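四月、水曜、朝六時二十分。室温は低め、湿度は夜のあいだに上がったらしく、窓の下端が曇っている。昨日の続きで、茜の媒染条件を詰める。

綿布の前処理は先週決めた手順のまま。精練、水洗、豆汁下地、乾燥。今回の試験布は二系統で、ひとつは Groltemwood の平織、もうひとつは Kragh の細番手。前者は糊が多く、精練液が早く濁る。後者は糊はほとんど出ないが、織りが詰んでいるので液の通りが悪い。同じ時間で処理すると中心部に白い抜けが残る。前回の失敗はこれが原因と見ている。布を畳んだまま沈めたのもよくなかった。

媒染はアルミ。酢酸アルミとミョウバンを並べて比較している。酢酸アルミは発色が強いが、乾燥中に端へ寄る。ミョウバンは穏やかで、重ねたときの差が出にくい。Annick Sutherland からの手紙では、彼女はミョウバンに少量の灰汁を加えてpHを調整し、一晩置くとのこと。ただし彼女の水は軟水で、こちらの井戸水はカルシウムが多い。茜にはカルシウムがむしろ有利に働くので、そのまま真似ると赤が青みに振れるおそれがある。灰汁は半量から始める。

染液の容量は2000ミリリットルで固定した。根は粗く砕いて一晩水に浸し、最初の浸出液は捨てる。黄色の成分を先に抜いておかないと、仕上がりが煉瓦色に寄る。以前は捨てる量を目分量で決めていたため、回ごとに色が違った。今回から記録する。一回目に捨てた液は915ミリリットル、二回目は捨てずに合わせた。 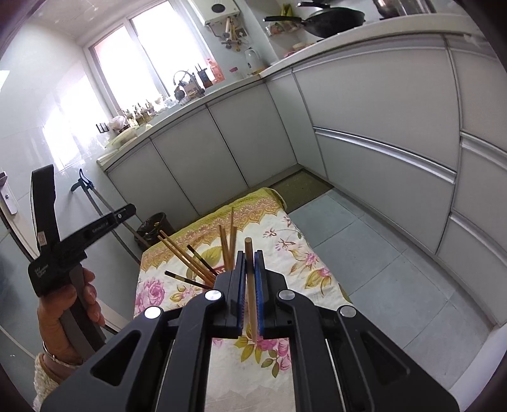
加熱は低温で長く。六十五度を越えると茶が出る。越えないように火を切って余熱で保ち、下がったら点ける、を繰り返す。電熱器の目盛は当てにならないので温度計のほうを見る。撹拌は金属を避ける。鉄が混じると赤がくすむ。道具としては淡い色の木の箸が一本あれば足りるし、着色の具合で液の濃さも見当がつく。太い棒は布に折り目をつけやすいので、この容量では使わない。箸は媒染用と染液用で分け、使った後は水に一時間浸してから干す。以前これを怠って、次の試験布に薄い斑点が三つ出た。

Ternton の色見本帳と照合した結果を書いておく。
平織・酢酸アルミ：やや橙寄りの赤。端に濃い線。均染性は低い。
平織・ミョウバン：淡い珊瑚色。むらは少ない。二度染めを要する。
細番手・酢酸アルミ：最も濃い。中心に抜けなし。前処理の延長が効いたと思われる。
細番手・ミョウバン：桃色。洗濯後の変化をまだ見ていない。

見本帳の番号は照明で読みが変わる。昼光で見た番号と、夜に電球で見た番号が二段ずれたことがある。以後は北窓の光で午前中に限る。曇天なら可、直射は不可。今朝は曇りで条件がよかった。

問題は堅牢度のほうに残っている。先月の布を窓際に吊っておいたところ、ミョウバンの系統だけ明度が上がった。露光の累計は時間換算で1049。Witent の糸で同じことをしたときは目立った変化がなかったので、染料より繊維側、あるいは下地の蛋白量の差かもしれない。豆汁は古くなると粒が粗くなり、布の表面にだけ乗る。先月の分は二日目の豆汁だった。条件が二つ同時に動いているから、この結果からは何も決められない。次は豆汁を当日のものに揃え、糸と布を同じ液に入れる。

薔薇の型紙にも手をつけた。花弁を三段の赤で刷り分ける計画で、濃い赤は酢酸アルミ、中間はその希釈、淡い赤はミョウバンを使う。糊の粘度が低いと輪郭がにじむ。グァーガムは混ぜてから二時間以上置くこと。すぐ使うと粒が残り、刷毛の跡に筋が入る。葉は黄の下染めに藍を重ねるつもりだが、藍甕がまだ立っていないので後回しにする。
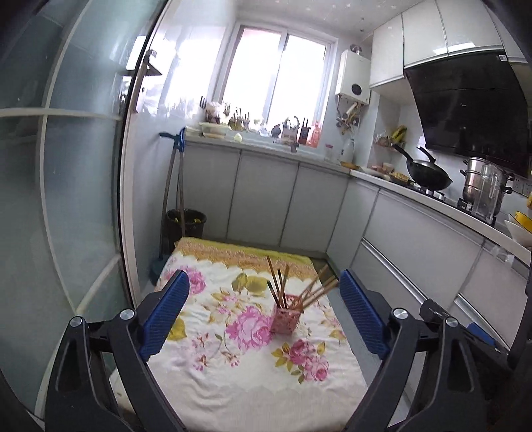 型の送りは横が合わない。布が湿気で伸びるぶん、三枚目あたりから目に見えてずれる。板に糊で貼れば伸びは抑えられるが、剥がすときに斜めに引かれて元の木阿弥になる。待針で四辺を留め、中央は浮かせておくほうがまだましだった。合印は花の中心に置かず、葉先の外側に打つ。中心に打つと後で染液が入り、点が残る。

費用の記録。茜の根、ミョウバン、グァーガム、合わせて2797円。酢酸アルミは残りがあるので今月は買わない。温度計はもう一本ほしい。染浴と媒染浴を一本で往復していると、洗い忘れがいつか出る。

午後、細番手の二枚を水洗。三回目の水でほぼ透明になった。最初の二回は液温に合わせた湯を使い、三回目から常温に落とす。急に冷やすと繊維の表面に残った染料が落ちきらず、乾いた後に手につく。中性洗剤は最後に一度だけ、最大五分。日陰に干し、重なる部分が出ないように竿を二本使った。

夜、灰汁を濾す。布を二重にしても細かい炭が抜けるので、上澄みだけを別の瓶に移した。pHは11をわずかに下回る。半量を加えた媒染液は白く濁り、しばらくして薄くなった。完全に澄むかどうかは朝に確認する。布はまだ入れていない。明日は平織から。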